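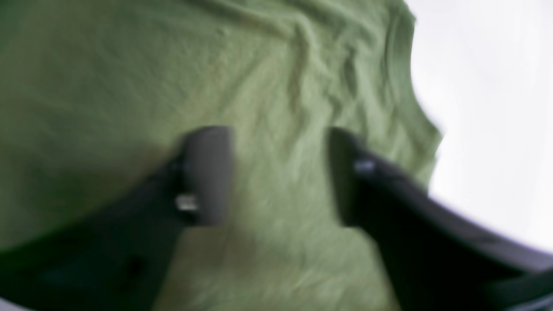 Erkthorpe, August

Notes for the Thursday evening talk, upstairs at the library. Doors 6.30, start at 7. Talk is to people thinking of taking a stall at the autumn makers' market. Keep it to forty minutes and leave time for questions.

Start with who I am. Edmund Rutkowska, I make stoneware mugs and bowls and I have sold at markets in this town for 9 years. I also look after stall bookings for the Radebe Hall market. I don't get paid a share of what anyone sells, so if I tell you not to take a stall yet, I have no reason to say it except that I think you'd lose money.

Ask for a show of hands: who has sold in person before? If it's most of the room, skip the part on floats and card readers and go straight to pricing.

The market itself. It runs on one day, 10am to 4pm, in the main hall and the side room. There are 50 tables. The main hall is busier in the morning. The side room fills up after lunch when people go through to the café. I've had both and my takings were much the same. If you sell something people need to think over, such as a framed print or a large bowl, I would ask for the side room. It's quieter and you can talk.

A table costs £135 for the day. That covers the table, one chair and a place on the website list. It doesn't cover a cloth, lights, an extension lead or insurance. Bring your own public liability certificate, on paper, because the hall signal is poor and the desk has to see it before you unload.

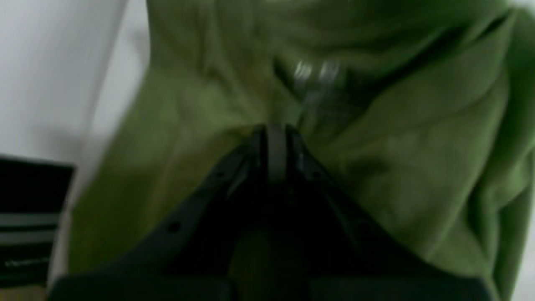 Now do the sum on the flip chart. Table £135. Add parking, a sandwich, card fees, bags and the materials in whatever you sell. For me that means the first three hours of the day pay for the day, and anything I keep comes from the last three. Last autumn I took £632 and people told me that sounded good. Write down what was left once clay, glaze, firing and the stall were paid. Let them look at it for a bit.

Then ask what an hour of their time is worth. Most people in the room will not have put their time in the price at all. Don't tell anyone off for it. I did the same for years.

Pricing. Have three or four things on the table under the price of a round of drinks. Cards, small dishes, a bookmark, a lavender bag. Have one thing that is the best you can make, priced properly, even if it goes home with you. Put a price on everything. People will put an item down and walk off before they'll ask you what it costs.

Do not drop your prices at 3pm. The person who bought at eleven may well walk past again, and other stallholders with similar work will have a bad last hour because of you.

Pass round the sample price tickets here. Get them back.

Setting up. Practise at home on a table the same size. Measure it, lay it out, take a photo on your phone and bring the photo. Unloading is from 8 and the loading bay only takes two cars, so you'll want to be in and out. Height helps. Upturned crates are fine, or a small set of shelves if it won't tip. A cloth to the floor at the front gives you somewhere to keep boxes. Iron the cloth.

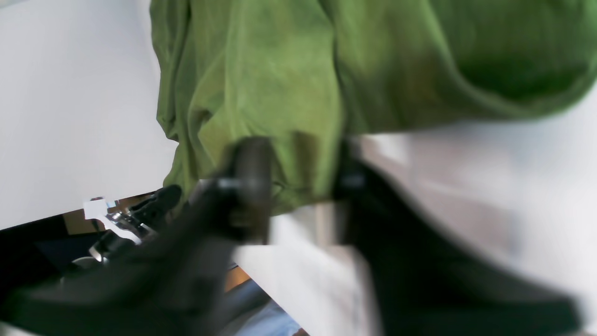
Lights. The hall ones are yellow and high up. If you sell jewellery or glass, bring a clip-on lamp and ask for a wall table when you book, as the sockets are all on the walls. We can't run leads across the floor. Someone asks every year and the answer is the same.

Card readers. Test it the night before, charge it, and know how to take a payment offline. I use a stock and sales app called Bitness, which does what I need – there are others and I haven't tried them. A notebook with a line for each sale works too. What matters is that you know at the end of the day which things sold. I was sure my blue bowls were the favourite until I wrote it down and found that plain white mugs sold better.

Float. Plenty of pound coins and fivers. Don't leave it on the table.

Sharing a table. Allowed, two makers at most, and both names must be on the form. It suits people with small stock. Agree beforehand who has which end and who minds the stall at lunch. Mention the Erkden group, who share tables between four of them over a season and take turns. They will be at the back tonight if anyone wants to ask how they split the costs.

What we're short of. We have a lot of candles and a lot of cards. We would like more wood, more knitwear, anything for children, and basketry. If you make candles, still apply, but say in the form what is different about yours. All work must be made by you. Bought-in stock with a label added will be turned away on the morning, and the fee is not refunded.
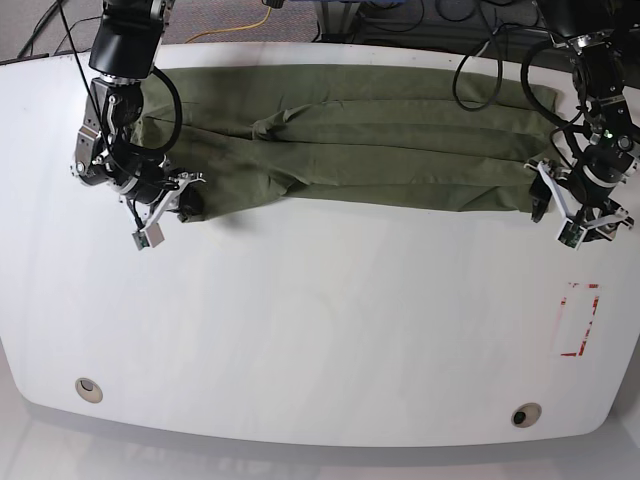 Olive-green cloth, folded lengthwise on a white table.

Applying. Forms are by the door and on the website. Send three photos of your work in daylight against something plain. One of them should show the size of the piece – a hand holding it will do. We pick for a mix of crafts, so being turned down doesn't mean the work was poor. There's a waiting list and we do ring people from it, sometimes the night before.

Questions. The likely ones are dogs (yes, on a lead), food stalls (separate form), whether we provide gazebos (it's indoors) and whether you can leave early if you sell out (no, stay at the table and take orders).

Close by ten to eight. Chairs need stacking along the back wall, and the library wants the key through the letterbox.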